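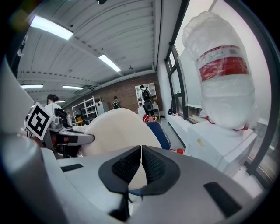 2 min read

3.2 Seating and reported comfort

Staff at the Trastiswood office filled in 897 comfort forms between March and June. Most rated their chairs as fair or better – lower back support scored lowest.
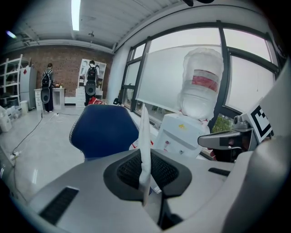 Scores fell after lunch at both Trastiswood and Pirkar, and the drop was larger among people who seldom stood up.
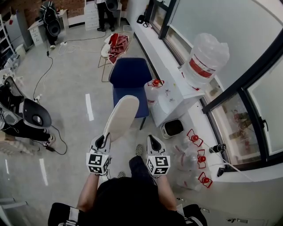 Department of Workplace Health, Akunley

Figure 2. Office chairs at one site.

We did not adjust for age.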